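Terkbridge – Systems and Balance Meeting
Minutes, October 14, 2024

Present: Marilou Tiongson (chair), Sugeng Tambunan, Itsuki Oda, Matúš Ševčík
Apologies: Milagros Malabanan

1. Previous minutes
Accepted with one correction. The stamina change listed under item 4 applies to the Pravadia zones only.

2. Seasonal loot tables
Itsuki reported on the test build. Over 3,354 logged boss kills, the Ogola encounter dropped a unique item 929 times, well above the target rate. The cause is a modifier being applied twice when a party leader changes zone during the fight. A fix is on the branch and needs review.
Sugeng asked whether items already dropped on the test realm should be removed. Agreed to leave them, as the realm will be wiped before launch.

3. Crafting bench
Matúš presented the revised cost curve. Low-tier rerolls stay at the current price. High-tier rerolls will cost two shards instead of one, and the colour-matching bonus is removed. Marilou noted that the tooltip still shows the old cost in the French and Polish clients. 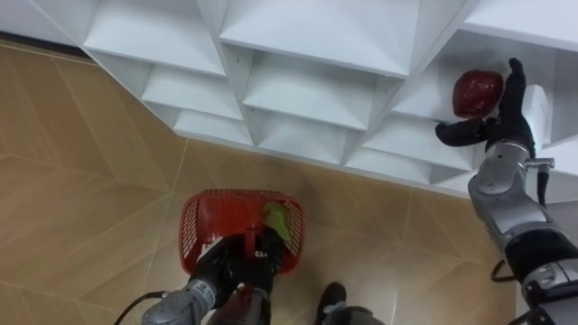
Sugeng raised the stash search problem. Filtering by prefix fails when a tab holds more than one stack of the same reagent. Matúš believes the index is built before stacks are merged. To be confirmed with a clean character.

4. Trornerdale map
Pathing errors on the lower terraces are down to 1,697 from almost twice that in the last build. Most of the remainder come from summoned creatures with a wide collision radius. Itsuki prefers to shrink the radius; Sugeng would sooner rebake the navigation mesh. Decision deferred until Milagros can comment.

5. Release timing
Ranked ladders will not ship with the season. They move to January. The patch notes should say so plainly – the forum thread on this is already long.

Actions
Itsuki – submit modifier fix for review
Matúš – reproduce stash filter fault, report cause
Marilou – send tooltip strings for translation
Sugeng – estimate time for mesh rebake
Milagros – comment on collision radius

Other business
None.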